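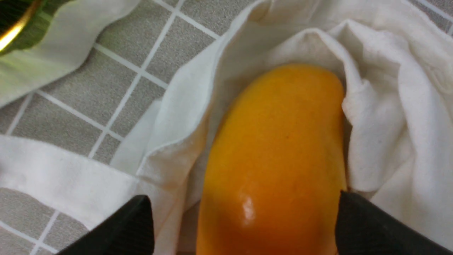

3.2 Gripper and wrist camera

The end effector was built in a shared workshop from a Vevex parallel-jaw base and two printed fingers. The stock fingers were too short to reach past soft packing material, so we replaced them with a longer pair in black filament. Each finger ends in a wedge, and the face is finely ridged. We tried flat faces first. They held rigid parts well but slid on waxy fruit skin unless the closing force was raised to a level that left marks.

The camera is fixed to the wrist and looks along the fingers, so that both tips stay in view at the bottom of the picture during the approach. Figure 2 is a view from this camera with a mango between the open fingers. The lower end of the fruit lies outside the field of view at this distance. For this reason the grasp point is computed from the visible outline and the position of the tips, and no attempt is made to fit the whole fruit.

Figure 2. Wrist camera view before closing. The mango rests in folded white cloth on a tiled surface.

3.3 Objects and support

All trials used fruit placed in loose cloth. A rigid tray would have made the height of the object known in advance, and we wanted the controller to work without that value. The cloth introduces two difficulties. First, a fold can stand beside the fruit on the line a finger must follow, as on the right side of Figure 2, where the tip is close to both the skin and the fabric. Second, folds cast soft shadows that the edge detector can take for the boundary of the object. Segmentation is therefore done on color, with edges used only to refine the result.

Glossy skin causes a separate error. The small white highlight at the lower left of the mango in Figure 2 is typical. Early versions of the mask had a hole at such points, which shifted the estimated center toward the opposite side. Holes enclosed by the mask are now filled before the center is computed.

3.4 Data and training

The training set contains 2883 images recorded with the Gumine logging tool, of which 300 were held out for validation. Masks were drawn by hand. Recording began in December, and the set was frozen on 1/21/24. The network is the small variant of Flonilari with the input layer unchanged. It runs on the workshop desktop at 8 frames per second, which limits the approach speed but was sufficient for the trials reported in Section 4.

Finger closure is controlled by motor current alone. The Hsiao driver board reports current at each step, and closing stops when the reading passes a fixed threshold. The threshold was set by hand and kept the same for all fruit.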